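Subject: Re: [tea-swap] Oolongs for the winter round
From: Rodrigo Torres
Date: 10th November

On the winter round, a list member wrote:

> I've only ever had oolong from bags, so this is my first go at loose leaf. I signed up for the Hashmi and the Muda. Do I need a special pot? And are the darker ones stronger, or just darker?

Welcome! You picked two great ones to start with, and no, you don't need a special pot. A mug with a lid and a strainer will do fine, and so will a small jug if you have one lying around. I drank from a chipped soup mug for years and was perfectly happy.

As for darker ones, the color mostly comes from how long the leaf was roasted. Roasting brings out toast and nuts and dried fruit (the Muda has this lovely baked-apple thing going on), but a light green oolong can hit you just as hard if you leave it too long. Small cups help a lot when you're trying two side by side. You can go back and forth before either one cools down, and the differences really jump out.

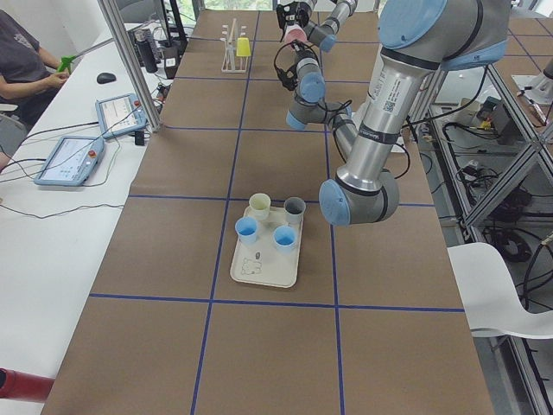

Can I use the same leaves more than once?

Rolled oolongs are good for four or five rounds, often more. Add a little time to each one after the second, and keep the leaves in the pot with the lid off between rounds.

The third cup is my favorite with the Hashmi. It starts off a bit shy, then the leaves open all the way and suddenly there's this big flowery smell. Wait for it!

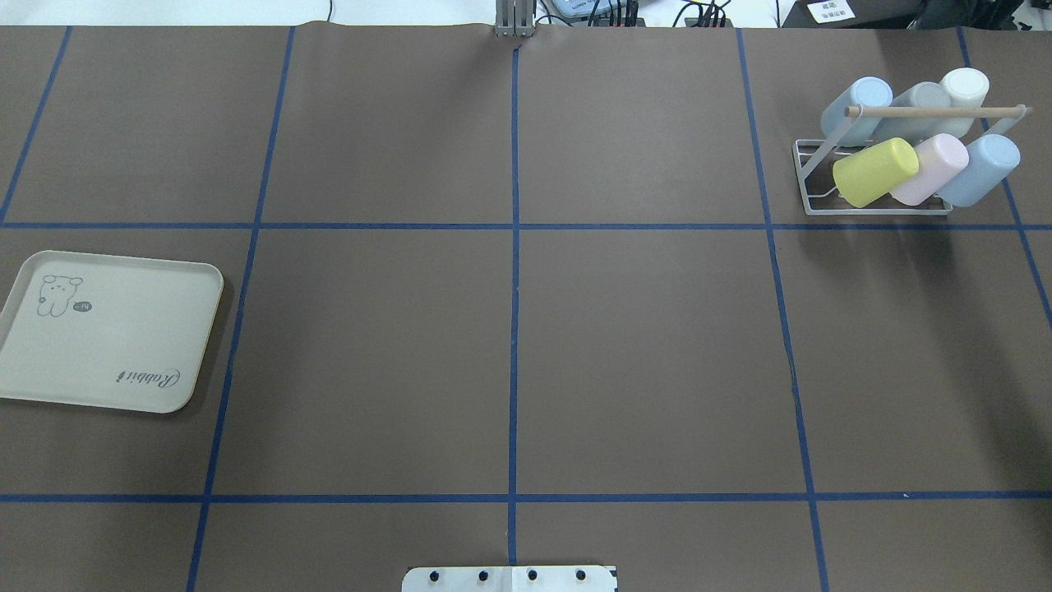 Rodrigo Torres
Swap coordinator, winter round

Now for the rest of you. We have 38 people signed up, which is our biggest round yet, and I'm thrilled. The Cudach came in late, so if you asked for that one your packet goes out with the second mailing. Please write the tea name on the inner bag as well as the envelope. Last March two of the greens got mixed up, and we're still arguing about which was which.

Tasting notes can be as short as you like. "Smells like hay, liked it" is a real note and I love getting those.

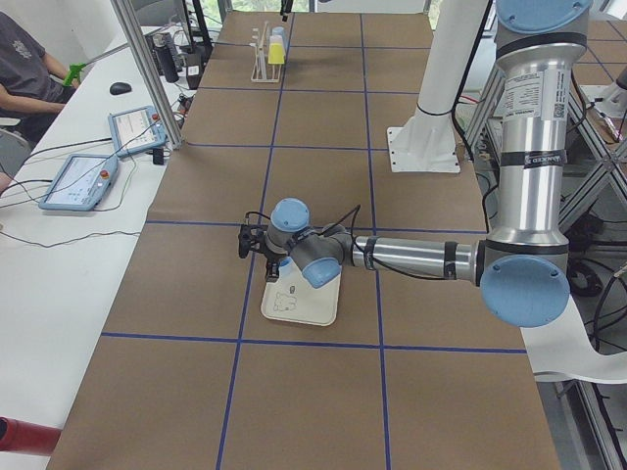
Brown paper and blue tape, looking down the long table.

One more thing on water, as it came up twice this week. If your tap water tastes of chlorine, run it through a filter jug or let it stand overnight in an open pitcher. Try the same tea both ways and tell us what you find. I'd especially like to hear from anybody with very hard water who got the Muda.

Rodrigo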